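Ticket 405: arm stops halfway down over the bin, gripper reports "closed" when it isn't
Project: Coradbridge Robotics Club, sorting project
Opened by: Aleksandra Nowakowski
Assigned to: Murray Costigan
Priority: high (demo is in December)
Status: closed

Aleksandra Nowakowski wrote:
The arm homes fine and moves over the bin fine. When it goes down for a pick it stops partway and the log says GRIP_STATE closed, no object. The gripper is open when this happens. If I clear the error and run it again it works two or three times and then does the same thing. Power cycling makes no difference.

Steps to get it to happen:
1. Start the Sokedo controller and wait for the green light.
2. Load the pick_any script.
3. Let it run. It fails inside of five picks every time I have tried.

Murray Costigan wrote:
Is this on all picks or only on one side of the bin? Also please attach the log from the controller, not the one from the laptop. The laptop one drops lines.

Aleksandra Nowakowski wrote:
Controller log attached. I went through it and the failures are all on the right side or at the back right. Picks on the left finish.

Murray Costigan wrote:
That sounds like a cable being pulled when the wrist turns. Run the wrist through its full range with the arm up high and watch GRIP_STATE. Don't run the script while you do this.

Shayne Merrick wrote:
I did the wrist test with Aleksandra. GRIP_STATE flips to closed when the wrist is past the point it uses for the back right. Turn it back and the state goes to open again. We did it over and over and it flips in the same place.

I reseated the connector at the wrist. No change. I also swapped in the spare Cendard sensor board from the cabinet and got the same result, so I put the old board back.

Murray Costigan wrote:
Then it's the sensor lead and not the board. Check the resistance on the lead with the wrist turned. Before you run any more picks, tie the lead so it has slack through the whole turn. Leave the bin clamped where it is, we don't want to redo the calibration on top of this.

Shayne Merrick wrote:
With the wrist straight the lead reads under 5 ohms. With the wrist turned it goes over 2,000 and jumps around. There is a break inside the insulation near the connector. You can feel a soft spot if you bend it.

We cut the lead back past the soft spot, put on a new end and tied it with more slack. The wrist test is clean now. 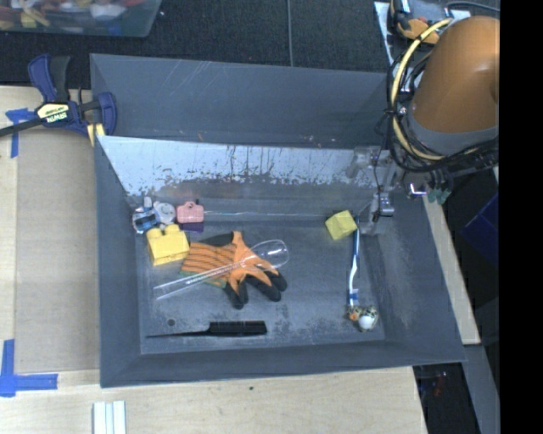 For the retest I raised the stop height in the script by one step and set the descent speed to 300, down from the old setting. I wanted it slow in case the state flipped again. Aleksandra ran pick_any through the evening and there were no false closed readings. It still misses thin things that lie flat, but that is a vision problem and it already has its own ticket.

Murray Costigan wrote:
Good. Put the speed back to the old setting once you have a full session with no errors. Add the wrist test to the startup sheet so it gets done before each session. Closing.

Closed September 2019

Comments (3)

Eino Ruotsalainen
We had the same thing on our arm and replaced the gripper motor before we checked the lead. Wish I had read this first. What kind of ties did you use?

Shayne Merrick
Plain hook and loop strips. Zip ties pinched the lead on our first try and we had to cut them off again.

Ataahua Ellery
Does the wrist test need the controller in manual mode? Mine won't let me turn the wrist with a script loaded.

Related tickets
Thin objects missed when lying flat
Sokedo controller drops connection after laptop sleeps
Startup sheet needs updating
Bin position shifts between sessions
Order spare sensor leads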